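Cooling system thread, post one. The wagon is up to temperature in seven minutes on a cold start, holds on the highway, then climbs at idle. Gauge goes past the midpoint at the second long red light and comes back down once moving. Writing it up because I got three different diagnoses from three people.

---

Climbs at idle, recovers at speed: that's airflow until shown otherwise. At speed the grille does the work. At idle the fan does. A restricted radiator tends to show the opposite pattern, worst on a long grade under load.

---

Checked first anyway: coolant level, cold, cap off. Full. No film on the underside of the cap. No sweet smell in the cabin. Carpet dry on the passenger side. Head gasket moves to the bottom of the list.

---

Cap holds rated pressure on the tester. System holds pressure with the engine off, 2 psi lost overnight. I'd like it to be zero. Suspect the heater hose clamp at the firewall, which has a white crust on it. Separate problem, parked for now.

---

Fan. Two-speed electric, relay for each speed. With A/C on, low speed runs. With the sensor unplugged the control unit should default to high. It doesn't. Low keeps running.

---

Swapped the relays. Low still works, high still doesn't. Both relays are good.

---

Voltage at the fan connector, high-speed pin, commanded on: 11.9 V with the connector unplugged, 3.1 V plugged in. Classic. An open-circuit reading looks fine because there's no current to drop anything. Always measure loaded.

---

Voltage drop test along the feed. Battery to fuse box is fine. Fuse box to relay output is fine. Relay output to fan pin drops nearly everything. The harness between those two runs under the battery tray.

---

Pulled the tray. Loom tape is stiff with old acid residue for the length of my hand. Slit it open. High-speed wire is green powder inside intact insulation, maybe four strands left. Low-speed wire next to it is discolored but sound.

---

Rupert Fuchs asked whether the fan motor could be drawing too much and cooking the wire. Fair question. Clamp meter on a jumper straight from the battery: steady draw, within spec, no growl from the bearings. Motor stays.

---

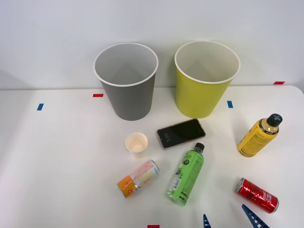
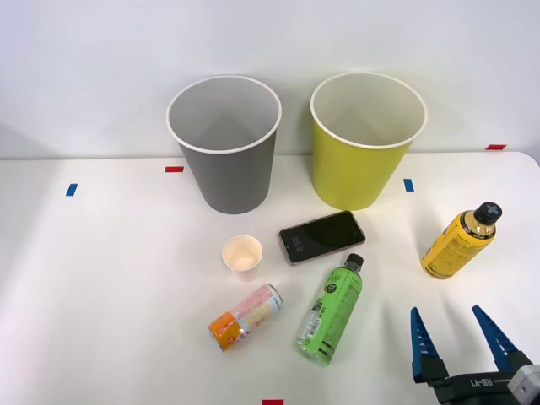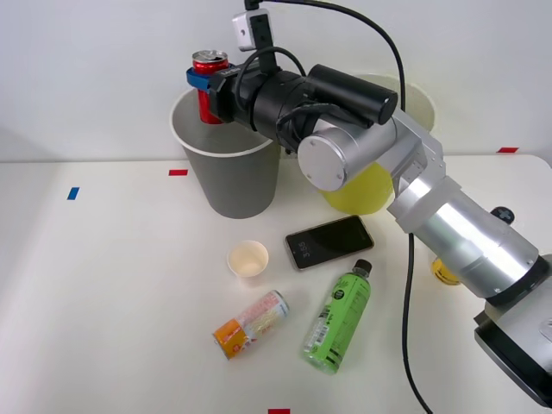
---

Repair: cut back both wires to bright copper, which took more length than I wanted. New section in the same gauge, uninsulated butt crimps, adhesive heat shrink over each. Joints staggered so they don't stack up in the loom. Non-adhesive shrink is useless in that location.

---

I don't solder in an engine bay. The wire goes stiff where the solder wicks up, and then it breaks there. Settimio Marchetti disagrees and has been soldering looms for longer than I've owned a crimper. Both of us use adhesive shrink.

---

Washed the tray and the metal below it with baking soda and water until it stopped fizzing, rinsed, dried, painted. If you skip this the new wire goes the way of the old one.

---

Loaded voltage at the high-speed pin is now 11.6 V engine off. High speed comes in with the sensor unplugged. Reconnected the sensor, let it idle: low on, then high on, then off again. Gauge stays put.

---

Tally for anyone with the same pattern. Already suggested to me: thermostat, radiator, water pump. The quote for all of it was over 300 in parts before labor. Wire, two crimps per joint run and a foot of shrink were in the drawer.

---

Correction to the last post: one crimp at each end of each wire, so four in all. Wrote that badly.

---

Still open: the heater hose clamp. I'm replacing the worm-drive clamp with a constant-tension one and will pressure test again overnight. If it still loses 2 psi I'll pull the hose and look at the stub for pitting.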